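Categoría: Ciencia para peques › Materiales de todos los días
Etiquetas: madera, árboles, anillos, bosque

¿Qué hay dentro de un árbol? El gran viaje de la madera

Por Celeste Bustos

Toca algo de madera que tengas cerca. Una puerta, una cuchara, el lápiz con el que haces los deberes. ¿Ya? Pues estás tocando un trozo de algo que estuvo vivo, que bebía agua por las raíces y se pasaba el verano tomando el sol. ¡A mí me sigue pareciendo increíble, y eso que llevo años escribiendo sobre árboles!

Hoy vamos a meternos dentro de un tronco. Sin sierra, tranquilos, solo con la imaginación y con una lupa si tenéis una en casa.

Una casa llena de pajitas

Si pudieras hacerte pequeñísimo, más que una hormiga, y entrar en la madera de un árbol, verías que está llena de tubitos. Miles y miles, apretados unos contra otros como un manojo de pajitas de refresco. Por esos tubitos sube el agua desde las raíces hasta las hojas, aunque el árbol sea altísimo.

¿Y quién empuja el agua hacia arriba? El árbol no tiene corazón ni bomba. El truco está en las hojas: cuando les da el sol, sueltan un poquito de agua al aire por unos agujeritos diminutos llamados estomas, y al salir esa agua tira de la que viene detrás, que tira de la que viene detrás, y así hasta el suelo. Es como cuando sorbes por una pajita, solo que aquí las que sorben son las hojas.

Las paredes de los tubitos están hechas sobre todo de dos materiales. Uno se llama celulosa y forma hilos muy finos y muy resistentes (el papel de tu cuaderno también es celulosa). El otro se llama lignina y hace de pegamento duro entre los hilos. Con los dos juntos el tronco aguanta de pie con viento, con nieve y hasta con un niño subido a una rama.

El cumpleaños de los árboles

Debajo de la corteza hay una capa finísima que se llama cámbium. Es la zona donde el árbol fabrica madera nueva, y no la fabrica siempre al mismo ritmo. En primavera tiene mucha prisa y hace tubitos anchos, de color claro. Hacia el final del verano va más despacio y los hace estrechos y apretados, y por eso se ven más oscuros. En invierno, en los sitios donde hace frío, descansa.

Una franja clara y una oscura forman un anillo, y en esos sitios cada anillo suele ser un año. Si encuentras un tronco cortado puedes contarlos y saber cuántos años tenía el árbol.

El invierno pasado, Gervasio Ledesma nos llevó a los de la revista a ver un tocón en el bosque de Aravena. Empezamos a contar desde el centro, con alfileres de colores para no perdernos, y nos salieron 26 anillos. Los primeros 12 eran anchos y bien separados. Luego venían unos cuantos tan finos que tuvimos que sacar la lupa. Gervasio cree que en esos años llovió poco, o que los árboles vecinos crecieron y le taparon la luz. ¡El tocón lo tenía todo apuntado, como un diario!
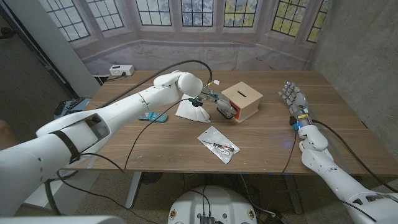

Esas rayas y ondas que ves en una mesa o en una puerta se llaman veta, y son los mismos anillos mirados desde otro lado. Piensa en una cebolla. Si la cortas por la mitad a lo ancho, salen círculos. Si la cortas de arriba abajo, salen líneas curvas. Con el tronco pasa igual: según por dónde entre la sierra, los anillos se convierten en rayas rectas, en ondas o en unos dibujos con forma de llama que son preciosos.

¿Y los nudos, esas manchas redondas y oscuras? Son el lugar donde nacía una rama. El tronco siguió engordando y la fue abrazando poco a poco, hasta que se quedó dentro.

¿Por qué no toda la madera es igual?

La madera del nogal suele ser marrón, la del pino es amarillenta y huele a resina, la del arce es muy clara. También cambia el peso. La balsa es tan ligera que se usa para hacer avioncitos, y el ébano pesa tanto que, si lo echas al agua, ¡se hunde!

Y dentro de un mismo tronco puede haber dos colores. La parte de fuera, la albura, es más clara, y es por donde sube el agua. La del centro se llama duramen. Sus tubitos ya no llevan agua y se han ido llenando de sustancias que muchas veces la oscurecen y la protegen de hongos e insectos.

Hay una palabra que confunde hasta a los mayores. A los árboles que dan piñas, como el pino o el abeto, se les llama de madera blanda, y a los de hojas anchas, como el roble, de madera dura. Pero la balsa, que se marca con la uña, ¡está en el grupo de las duras! El nombre depende de la familia del árbol y no de lo que notas al apretar.

La madera se mueve

¿Tienes en casa un cajón que se atasca cuando llueve mucho? No está estropeado. La madera coge agua del aire cuando hay humedad y se hincha un poquito, y cuando el aire está seco la suelta y encoge. Los carpinteros lo saben y dejan secar las tablas mucho tiempo antes de usarlas. Zulema Bustos, mi tía, tiene un taller de carpintería en Irnby y guarda tablones apilados con listones en medio para que el aire pase entre ellos. De pequeña yo creía que era una litera para gatos.

Experimento: la carrera del agua

Necesitas un tallo de apio con hojas, un vaso, agua y colorante alimentario rojo o azul. Pide ayuda a un adulto para cortar.

Corta un poco la parte de abajo del tallo. Llena medio vaso de agua y echa 15 gotas de colorante. Mete el apio y déjalo hasta el día siguiente en un lugar con luz. Después mira las hojas, y corta el tallo por la mitad: verás unos puntitos de color. ¡Son sus tuberías! El apio no tiene madera como un árbol, pero el agua sube por tubitos parecidos.

Emiliano Yáñez, que nos lee desde Vunatano, lo probó con una flor blanca y los pétalos le quedaron azules por los bordes. Si lo hacéis con otra planta, contadnos cuál y qué color usasteis. En el próximo número seguimos con la corteza, que también tiene mucha tela.

Compartido 500 veces · 12 comentarios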